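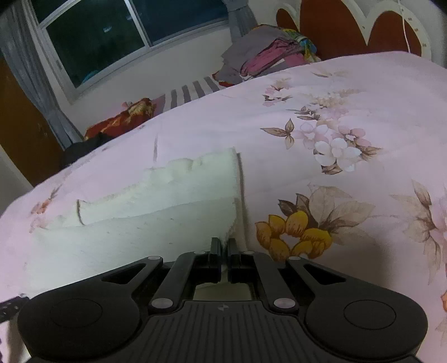
**Folding bath towels on the bed, the way we do it at Pulholm**

Quick one, written between loads. Femke asked for it and Rochelle keeps folding hers in quarters, so please read, both of you.

## Before you start

- Towels bone dry. A bit damp at the hem and the whole cupboard smells by the end of the week.
- Bed made, cover pulled flat. A rucked-up cover gives you a rucked-up towel.
- Everything else shoved to the far side or up against the wall. Clothes come later. Towels first, they're the bulky ones.
- Give each towel one hard shake. Lifts the pile and gets rid of the worst fluff.

No table needed. I used to do this on the kitchen table and kept finding crumbs in the terry.

## The fold

1. Lay it out longways, label side down. Smooth with your forearm, not your fingers -- quicker.
2. Bring one long side in a third of the way. Stop. Check the ends line up.
3. Other long side over the top. Now you've got a long strip. The top layer will go wavy along the edge, terry always does. Pat it down, leave it.
4. Pinch one short end near the edge and lift it over to the middle. Pinch it, don't scoop. If you scoop, the inside layers slide and you get a lump.
5. Same from the other end, leaving a two-finger gap between them.
6. Shut it like a book. Fold edge facing you.

That's a bath towel. Hand towels skip step 5, just halve and halve again. Flannels, roll them, I don't mind.

## If it goes wrong

**Strip is fatter at one end.** You started crooked. Open back to step 2, takes seconds. Don't try and fix it by tugging.

**End won't lie down.** Thick towels stand up at the fold and look like a little box. Press with the flat of your hand and count to 2. Still up? Put it at the bottom of the pile and let the others sort it out.

**Loose thread.** Snip it. Never pull. Wendell pulled one on the big Tolier bath sheet and took half the hem with it.

**Feels stiff.** Too much powder. Next wash use less, and half a cup of white vinegar in the drawer. No softner on towels, ever, they stop drying you.

## Stacking

Fold edge out, all the same way round. Big ones at the bottom. Clean ones go underneath the pile, take from the top, so they all get a turn.

Our shelf is 118 cm wide and takes three piles side by side with room for the flannels. Don't go higher than your elbow or they lean.

White ones on the left. Colours on the right. The old ones (dog, car, hair dye) live in the Clurach box under the stairs and don't need folding nicely.

## Then the clothes

Once the towels are off the bed, drag the clothes pile over and do tops first, then bottoms, socks last. Bedding gets its own go -- you need the full bed for a sheet and it's hopeless with jumpers in the way. Pillowcases are the exception, do those whenever.

Will write up fitted sheets when Latrice has shown me her corner trick agian, I've forgotten the second tuck.

Put the vinegar back under the sink please.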